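작업 노트 14/11/2020

오늘은 거의 하루 종일 Trulura 조명만 붙들고 있었다. 부두 쪽에 설치할 작품이라 밤에 물에 비치는 모습이 중요한데, 작업실에서는 물이 없으니 바닥에 검은 비닐을 깔고 그 위에 물을 얇게 부어 봤다. 생각보다 꽤 그럴듯하다! 다만 비닐이 우는 자리마다 빛이 찢어져서 사진은 못 쓴다. 다음에는 고무판으로 해 볼 것.

먼저 지난번에 미뤄 둔 것부터. 외피 패널 9장 중에서 7장은 도장 끝. 남은 2장은 모서리에 기포가 올라와서 다시 갈아내야 한다. 9월에 칠한 시편은 멀쩡했는데 왜 이번 것만 이러는지 모르겠다. 같은 프라이머, 같은 도료인데... 그때보다 작업실이 훨씬 추운 게 마음에 걸린다. 난로를 패널 가까이 틀어 놓고 칠한 것도 좋은 생각은 아니었던 듯 (내가 그랬음, 반성 중). 월요일이니 화요일이니 따지지 말고 그냥 마르는 대로 다시 칠하기로.

색은 결국 Gollar에서 받은 회녹색으로 간다. Gruber 쪽 견본이 더 차분하긴 한데 밤에 조명을 받으면 완전히 죽어 버린다. 둘을 나란히 세워 놓고 불 끄고 봤더니 고민할 것도 없었다. 견본 조각은 창가 선반에 뒀으니 버리지 마세요, 제발. 지난번 것도 누가 치워서 한참 찾았다.

내부 조명 이야기. LED 바를 천장에 바로 붙이니까 점점이 다 보인다. 확산판을 한 겹 넣어도 보이고, 두 겹 넣으면 안 보이는데 이번엔 너무 어둡다. 그래서 바를 벽 쪽으로 돌려서 흰 면에 한 번 튕겨 봤더니 훨씬 부드럽고, 창문 밖에서 들여다봤을 때 광원이 어디 있는지 잘 모르겠더라. 이거다 싶었다. 대신 벽면 도장 상태가 그대로 드러난다. 붓 자국까지 다 보여서 안쪽은 롤러로 새로 밀어야 할 것 같다. 일이 또 늘었네 ㅠㅠ

밝기는 77퍼센트에서 멈췄다. 더 올리면 창틀 그림자가 날아가고, 내리면 계단에서 보는 사람한테는 그냥 어두운 방이다. 현장에는 가로등이 있으니까 이 숫자는 어디까지나 작업실 기준. 현장에서 다시 잡아야 한다.

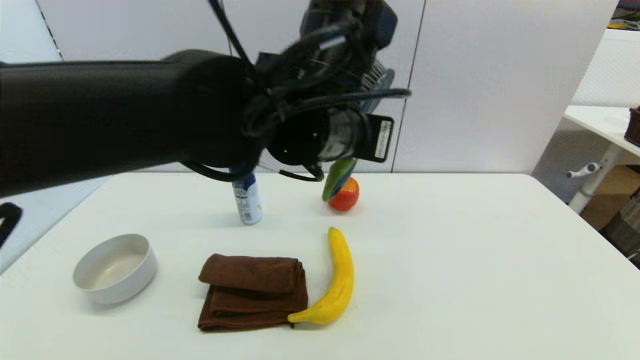

그리고 컨트롤러. 색이 넘어가는 속도를 한 바퀴 4분으로 늘렸다. 원래 것은 너무 빨라서 무슨 가게 간판 같았다. 4분이면 서서 보는 사람은 변하는 줄도 모르다가 딴 데 보고 돌아오면 달라져 있는 정도. 나는 이게 좋은데, 다들 한 번씩 보고 의견 좀 적어 주면 좋겠다. 파란색에서 주황색으로 넘어갈 때 중간에 탁한 분홍이 잠깐 끼는 건 나도 알고 있다. 중간값을 하나 더 넣어서 돌아가게 만들 생각.

Zarkau 현장에서 온 도면도 봤다. 앵커 위치가 우리 바닥 프레임이랑 안 맞는다. 우리가 틀린 건지 그쪽이 예전 도면을 쓴 건지 확인부터 해야 하고, 확인하기 전에는 프레임에 구멍 뚫지 말 것. 배선 인입구도 바다 쪽으로 나 있던데 비바람 생각하면 반대쪽이 낫지 않나? 메일 보내 놓음.

남은 것:
모서리 패널 샌딩 후 재도장
안쪽 벽 롤러 작업, 무광 흰색 한 통 더 주문
고무판 구해서 반사 테스트 다시
전환 중간색 추가
앵커 도면 답장 오면 프레임 수정

참, 긴 사다리 발 고무 한쪽이 닳아서 미끄럽다. 바꿀 때까지 짧은 것만 쓰세요.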